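Florgate Knits & Folding - Questions I Get Asked

Home. About me. Folding. Washing. Mending. FAQ. Get in touch.

Last updated 16 Mar 2021 by Pushpa Nautiyal

I get a lot of messages about folding (more than about knitting, which hurts a bit!) so I've put the usual ones on one page. If yours isn't covered, write to me through the contact form and I'll add it when I next have a tea and a free hour.

Do I really have to fold cardigans? Can't I hang them?

You can, but I don't. Ribbed knits are the worst for it, they drop at the shoulders and you get those two little points where the hanger was. I lost a lovely Amstead one that way, it ended up nearly at my knees. Woven shirts and jackets are fine on a hanger. Anything stretchy goes in a pile in my house.

Where do you do it? I haven't got a big table.

On the bed, always. A table is nicer for your back, I'll give you that, but a bed gives you room for both sleeves and there's space at the far end for the finished piles. Pull the sheet reasonably flat first or you'll be folding the creases in. I do mine after breakfast when the light's good.

How do I stop the sleeves making a lump?

This is the one I get most. People fold the body first and then try to stuff the sleeves in after, and you end up with a sausage down the middle. Get the sleeves sorted before anything else. Spread the cardigan out, take hold of the end of one sleeve and draw it out gently until it isn't twisted, then do the other. Ribbed sleeves love to roll up into a rope, so run your hand along them as you go. Then lay each one back across the body, smooth it down, and bring the bottom up to the neck. If it still looks fat, fold in thirds instead of half.

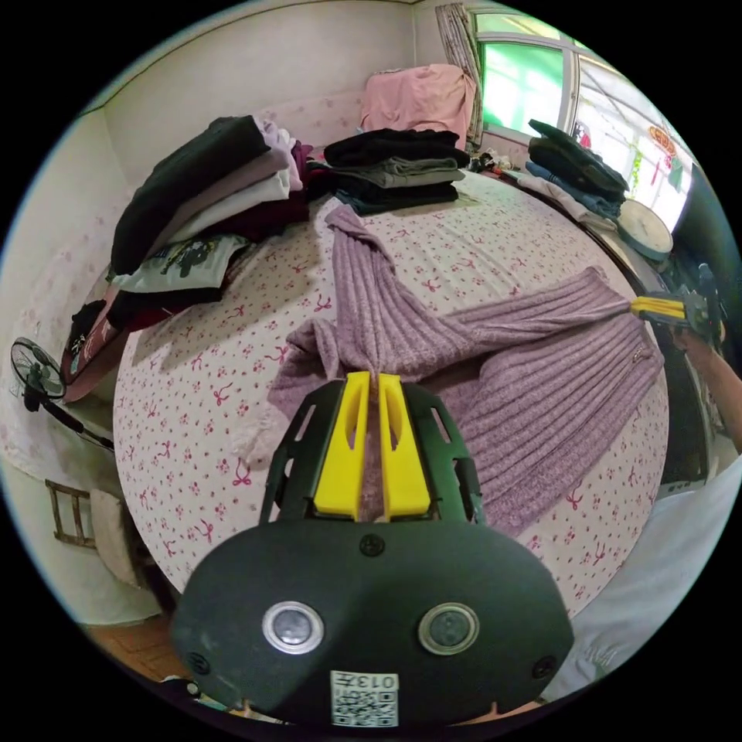
Lilac ribbed cardigan on the bow-print sheet, one sleeve drawn out and the other still in a twist.

Zip done up or left open?

Up, if it's a zip that behaves. It keeps the two fronts level and you're not chasing one of them round the bed. On a very fine knit I leave it open and lay one front over the other, with the pull tucked to the inside so it can't catch on whatever's next in the pile. Buttons I do top, middle and bottom and leave the rest - life's too short.

How high can a pile go?

Until it leans! Mine get taller than they should on a big day and then I have to split them before they go in the cupboard. For jumpers and cardigans I'd say 8 to a stack on a shelf, and fewer if they're chunky. T-shirts can go higher. Put the heavy things at the bottom and the soft knits on top, so nothing gets squashed flat for months.

Do you sort by colour or by type?

Type first, then I try for colour and usually give up. Darks and denim get a pile of their own because I once had a new pair of jeans leave a blue shadow on a white top. Pale knits I keep well away from them.

Is it worth buying a folding board?

I had a Tulska one. It's good for T-shirts and school shirts, and my nephew thought it was a toy, but I didn't get on with it for cardigans because the fronts slide about. If you've got a big family and 16 shirts a week, go for it. For knits, just use your hands.

What do you do about winter woollies?

Mine come out in December and go away when I've stopped wearing two at once. Wash them first, let them dry all the way through (give it an extra day if you're not sure), then fold loosely and put them in a cotton bag. I get my bags from Alemayehu in the market, they're plain and they wash well. No plastic, please. Cedar balls are nice, though they need a light sanding now and then to bring the smell back.

My cardigan's already got fold lines across the front. Help!

Hang it in the bathroom while you have a shower, then lay it flat and pat it smooth. Don't press the iron down on ribbing or you'll flatten it. A bit of steam held above it is plenty.

Can I send you a photo of my piles?

Please do, I love them! Small files if you can, my inbox complains.

Related: Getting bobbles off a jumper. Washing wool by hand. How I store scarves.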